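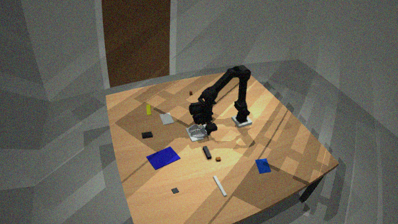 Protokoll der Planungssitzung Speedrun-Wochenende »Arkstead«

Ort: Sperling, Besprechungsraum im Obergeschoss
Beginn: 18:30 Uhr
Sitzungsleitung: Carleen Merrick
Protokoll: Kauko Savolainen
Anwesend: Nii Laryea, Carleen Merrick, Kauko Savolainen, Tahmineh Sharifi
Entschuldigt: Ifeoma Effiong (schriftliche Stellungnahme zu TOP 3 liegt vor)

TOP 1 Genehmigung des letzten Protokolls
Das Protokoll wird mit einer Änderung genehmigt. Unter TOP 4 muss es »Kategorie Any%« statt »Kategorie 100%« heißen. Korrigierte Fassung liegt in der Ablage.

TOP 2 Laufplan
Laryea stellt den Entwurf vor. Eingereicht wurden 39 Läufe, davon sind 9 ohne gültiges Referenzvideo. Die betroffenen Spielerinnen und Spieler erhalten eine Nachfrist bis Ende Januar. Danach rückt die Warteliste nach.

Umbauzeiten zwischen den Läufen waren bisher pauschal angesetzt. Sharifi beantragt, bei Wechsel der Konsole einen längeren Puffer einzuplanen als bei Läufen auf demselben Gerät. Der Zeitverzug am Samstagabend der letzten Ausgabe wird in diesem Zusammenhang erörtert und auf die Konsolenwechsel zurückgeführt.
Beschluss: Antrag einstimmig angenommen. Laryea überarbeitet den Plan.

Offen bleibt die Platzierung des Koop-Laufs. Merrick spricht sich für den späten Nachmittag aus, Laryea für den Block vor dem Finale. Vertagt.

TOP 3 Regelwerk Arkstead, Kategorie »Ohne Schaden«
Strittig ist, ob Schaden während einer Zwischensequenz als Treffer gilt. Effiong vertritt schriftlich die Auffassung, dass allein die Anzeige der Lebenspunkte maßgeblich sein soll; Sequenzschaden wird dort nach dem Ladebildschirm zurückgesetzt und bliebe somit folgenlos. Savolainen weist darauf hin, dass dies nur für die aktuelle Spielversion zutrifft. In der älteren Version bleibt der Wert reduziert.
Beschluss: Zugelassen wird nur die aktuelle Version. Maßgeblich ist die Anzeige nach dem Ladebildschirm. 3 Ja-Stimmen, 1 Enthaltung (Savolainen).

Pausen des Timers sind weiterhin nicht vorgesehen. Ausnahme: technischer Defekt auf Seiten der Veranstaltung, festzustellen durch die Regie. 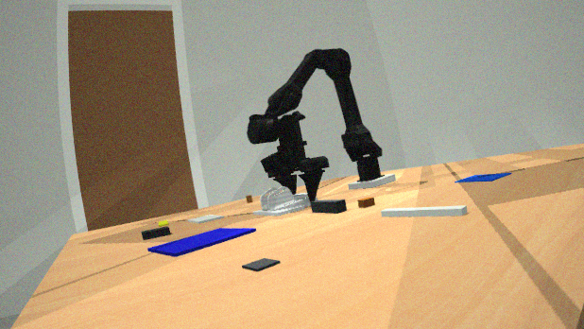 TOP 4 Übertragungstechnik
Der Encoder von Himex lief im Testbetrieb über Nacht ohne Neustart. Bei Umschaltung von 50 auf 60 Hz verliert das Gerät jedoch kurzzeitig den Ton. Sharifi prüft, ob alle Quellen vorab fest auf 60 Hz gewandelt werden können. Die beiden PAL-Konsolen sind gesondert zu testen.

Der Kommentarton lag beim letzten Mal zu leise unter dem Spielton. Die Regie erhält getrennte Summen für Spiel, Kommentar und Saalmikrofon. Pegelvorgaben kommen ins Regiehandbuch — Abschnitt 2, nicht in den Anhang.

Zweite Internetleitung: Angebot von Feris liegt vor, 995 Euro für das gesamte Wochenende einschließlich Router. Merrick fragt nach, ob die Leitung vom bestehenden Hausanschluss physisch getrennt geführt wird. Das geht aus dem Angebot nicht hervor.
Beschluss: Annahme unter der Bedingung getrennter Leitungsführung. Laryea holt die Bestätigung schriftlich ein.

TOP 5 Chat und Moderation
Der Langsam-Modus wird während der Finalläufe aktiviert. Lösungshinweise zu Rätseln bleiben im Blindlauf untersagt; Erstverstoß wird gelöscht, Wiederholung führt zur Sperre bis Laufende. Die Liste gesperrter Begriffe pflegt Effiong.

TOP 6 Verschiedenes
Savolainen bittet um Rückgabe der ausgeliehenen Capture-Karte samt Netzteil. Schlüsselübergabe im Sperling erfolgt künftig nur gegen Unterschrift.

Aufgaben
Laryea: Laufplan, Rückfrage Feris
Sharifi: 60-Hz-Wandlung, Test PAL-Konsolen
Effiong: Begriffsliste, Endfassung Regelwerk
Savolainen: Regiehandbuch Abschnitt 2

Ende der Sitzung: 20:50 Uhr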